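September 8, 2024

Gostico opens its kitchen bench to home cooks, and I get to tell you about it

Hello from the Gostico test kitchen! I run the place, I write the newsletters and this time I've talked my way into writing the press release as well, so please forgive the lack of corporate polish.

The news first. From today our new practice kitchen is open for bookings, and anyone who cooks at home can come in and use it. You don't need any experience and you don't have to buy a thing. Sessions run for 2 hours, mornings and late arvos, and the kitchen holds a small group so everyone gets a decent stretch of bench to work on.

We spent most of August getting it ready with our neighbours at Cornerus, who did the fit-out, and Vemero, who looked after the kitchenware. The old room had a green benchtop that I'd been grumbling about for years (it made every tomato look ill), so the colour was the first thing to go. I wanted something pale with a bit of life in it, and I wanted cutting boards big enough that you can chop a whole pumpkin without chasing bits of it across the room.

I got both! The bench is white with a grey marble pattern, and the boards are bamboo with a juice groove running inside the edge. I'm unreasonably fond of that groove. Anyone who has carved a roast on a flat board and then spent ten minutes mopping up the gravy they were hoping to serve will know why. 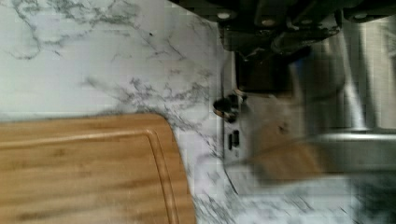

Honey-coloured bamboo on the marble-patterned bench, rounded corner and all. 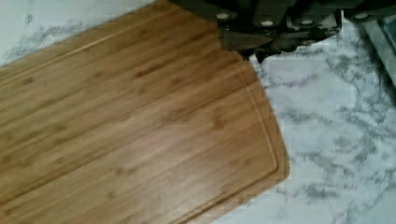 The opening program is built around prep, the part of cooking most of us picked up by watching somebody else do it badly. We start with how to hold a knife and how to keep your other hand out of its way, then move on to onions, herbs and breaking down a chook. There's also a session on looking after your gear – how to wash a bamboo board (by hand, please, and never left soaking in the sink), when to oil it and what to do about garlic smells. Bring your own board from home if it's looking sad and we'll oil it together.

Before opening we ran a survey through our mailing list and 2,148 of you wrote back, which floored me. I'd been hoping for 600. The most common request by a long way was for somewhere to practise without the family wandering through asking when tea's ready, and I feel that one in my bones. Plenty of you also asked for sharpening, so we've added a class on that with Vondráček, the little sharpening workshop two doors down. They'll take you through whetstones and honing steels, and they're very patient with beginners – I know because I was one, and I was hopeless.

We have roughly 2,000 places across the first season. Bookings are through the Gostico website or at the counter, and gift vouchers are ready too if you've got a birthday coming up. Aprons are supplied. Closed shoes are a must, and long hair needs to be tied back.

Media are welcome to come and have a go during any morning session. Please get in touch through the Gostico front desk beforehand so I can save you a spot at the bench and put the kettle on.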